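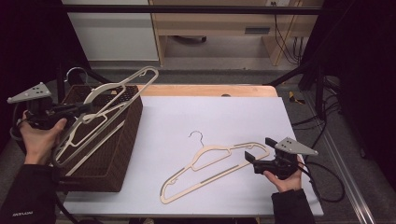 Hangers first, as that is what everyone keeps asking me about. The wardrobe skills strand started in March and has been slower than I wrote in the bid, mostly my fault, some of it the building. We settled on beige plastic hangers with the dark grey grips along the shoulders and the bar, and a brown woven basket at the left of the table to put them in. The notches in the top edge are good for straps. Metal hooks, so they do catch on the weave if you drop them in any old how. Sessions now begin with bare hangers before any clothes come out at all. Narayanan's idea and a good one. People who froze when handed a shirt are happy enough moving hangers in and out of a basket.

Progress report to the Modise Fund, home skills programme, Ulstead House
24 September 2025
Written by Reshma Joubert, programme lead

Sorry this is coming in close to the deadline. Figures are at the end, full accounts to follow from Yiğit Eren under separate cover.

What we said we would do

Set up a working room where people moving into their own flats can practise the dull bits of running a home. Clothes, bedding, cupboards, a bit of kitchen. Run small groups, one tutor to each. Write up what we do so the Brallier site can copy it. The grant was £2,000 for furniture, equipment and materials, staff time coming from our own budget.

The room

Done, more or less. The old office on the ground floor. We kept the wooden desk against the wall because it was in good order and the drawer is useful. The white cabinet stayed too. Work table has a light wood top with a big pale board laid over it, which wipes down easily and gives a plain background – several of our people find a busy surface hard going and the difference was noticed straight away. The board slides a bit if leaned on. Non-slip matting is on the list.

Floor is grey and shows every bit of fluff. Fine for a laundry room, you could say.

Still to do: the rail. We wanted a hanging rail at two heights so that people who sit to work can reach it. Movlow quoted, then the fixing they proposed was no good for our wall (plasterboard, no studs where you want them). Second quote is in. In the meantime we are borrowing a free standing rail from the upstairs corridor, which wobbles, and has to go back after every session. Sipho carries it up and down. He has been very patient.

Clothes and hangers

The order of work has changed from the bid. We had planned shirts, trousers, knitwear, coats, one per session. Too fast. Now it goes:

Sorting the basket. Hooks all facing the same way, bars flat, nothing jammed in the corners.
Laying a hanger flat on the board, hook pointing away from you.
Bringing the garment to the hanger, not the other way round. Collar at the hook end.
Shoulders on, top button done up.
Lift by the hook and on to the rail.

Laying the hanger flat made the biggest difference. Most of us hold it in the air with one hand and fight with the shirt with the other, and if your grip is weak or one side is slower it's miserable. Flat on the table, both hands are free. Yolandi Pillay rewrote the tutor sheet around this and it now fits on one side of paper.

Grip strips were worth paying for. Blouses stay put. The downside is that a jumper drags on them and people pull, so for knitwear we teach folding and leave the hangers out of it altogether. One participant disagrees strongly and hangs everything, jumpers included. His flat, his jumpers.

The basket does its job but is a bit deep. Smaller hangers disappear to the bottom. We may try a shallower one with straighter sides when there is money left over, not urgent.

Bedding

Going well. Single duvet covers only so far. The table is too small for doubles so that will have to wait for the hall, which we can have for an hour after lunch if we ask nicely. Pillowcases have been a suprise favourite.

Kitchen cupboards

Not started. This is the honest gap in the report. It depended on the small kitchen next door being handed over and that has slipped twice, first for the electrics and then for the flooring. I have been told it is next. Would ask the Fund to let us carry this part of the work over. No extra money needed, only time.

Attendance

59 attendances since we opened the room, across 12 people. Two have moved on into their own places and both came through the clothes sessions. I am not claiming the hangers did it. But one of them rang to ask where we buy ours, so something stuck.

Drop off was worst in the early afternoon slot, tutors all said the same. Moved to mornings and it has picked up.

Feedback, quick notes from the sessions

"I didn't know you could do it lying down." (the hanger, not the participant)
"Too many hangers, not enough hooks to hang them on." Fair. See rail.
"Can we do ironing." We can't yet, insurance wants a separate risk assessment. Narayanan Unnithan is drafting it.
"Nice quiet room."

Staffing

Sipho Mnguni covers sessions and set up. Yolandi tutors and does the written sheets. Narayanan part time, tutoring and paperwork. No changes since the last update. We could do with cover when Yolandi is on leave, I have asked Brallier if they can lend someone in return for training, which suits both sides as they want to see how we run it before they set up their own.

Spending

Nearly all of the furniture and equipment line is spent apart from the rail. Materials underspent because the kitchen work hasn't begun. Hangers came in cheaper than budgeted, bedding came in dearer. Yiğit has the reciepts and will send the breakdown.

Next steps

Rail up, at both heights, before anything else.
Matting under the board.
Ironing risk assessment signed off.
Double duvets in the hall.
Kitchen cupboards as soon as we have the keys.
Tutor sheets to Brallier, hangers and pillowcases first, the rest when Yolandi has had a chance to tidy them.

Decisions we need from the Fund

1. Agreement to carry over the kitchen strand and its materials money.
2. Agreement to spend a bit more on the rail than the original line, to be met from the hanger saving. Yiğit can confirm the amount once the second quote is accepted.

If someone from the Fund would like to come and see a session you'd be very welcome. Mornings are best. Please let me know beforehand so I can check with the group, as a couple of people prefer not to have visitors and we would arrange it round them. Parking is at the back, the front is permit only.

Reshma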